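Ticket 2534: Gift with purchase not applying at online checkout
Product: Droven Booking and Retail
Account: Rollau Hair and Skin, Plerkcombe location
Opened: July 2, 2024
Priority: Normal
Status: Closed

Reported problem

We are running a summer offer on the Vieira line. Any client who buys 2 full-size Vieira products gets the travel-size leave-in conditioner free. It works at the front desk. When clients buy through the online store while booking a color or a blowout, the free item never shows up in the cart. The promo banner does show. We have had several calls from clients who thought they did something wrong.

Same offer type worked fine in May with the curl cream.

Steps already tried by salon: turned the offer off and on, cleared the browser, tried a different phone, checked that the conditioner is in stock (224 units).

First response

Thanks for the details. I placed a test order on your store with the smoothing shampoo and the matching conditioner, both full size, and a haircut booking. Result: no free item, no error message. I then placed the same order with no booking attached. The free item was added as expected.

So the offer itself is set up correctly. The problem only comes up when a service and products are in the same cart. Please send a screenshot of Settings > Offers > Conditions, and tell me if the offer is limited to a client group.
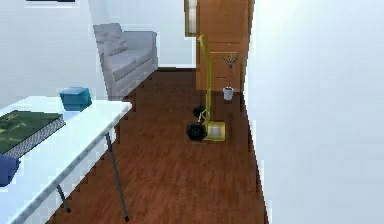 Zixuan Cui wrote back that there is no client group on the offer, and that the Conditions page has "Retail only" checked. She asked if that box should be off, as it was on for the curl cream too and caused no trouble. She also asked what to do for the 14 clients who already paid and did not get their conditioner.

Second response

"Retail only" is the setting that matters. Before the June update it meant that services did not count toward the offer. Now it means the cart can't contain a service at all. The wording on the page did not change, and I have passed that on to the product team.

To fix it on your side:

1. Go to Settings > Offers and open the Vieira offer.
2. Uncheck "Retail only."
3. Under Qualifying Items, choose "Selected products" and pick the full-size Vieira category. Leave out travel sizes.
4. Save, then publish to the online store. Saving alone does not update the store.

For the orders already paid, open each one, choose Add Item, pick the travel-size conditioner and set the price to zero. Stock will adjust by itself. The client gets a new receipt by email unless you uncheck that option.

Update from salon

Changed the settings and published. Test order with a root touch-up and the same shampoo and conditioner now adds the free item. All the old orders have been corrected, and those clients can pick up at their next appointment.

One more thing: the banner still says "while booking or in store" in the old font. Not urgent.

Third response

Glad the cart is working. The banner font comes from your store theme and is a separate issue, so I opened a new ticket for it under your account. Closing this one. Reply here within 2 weeks if the free item drops out again and it will reopen.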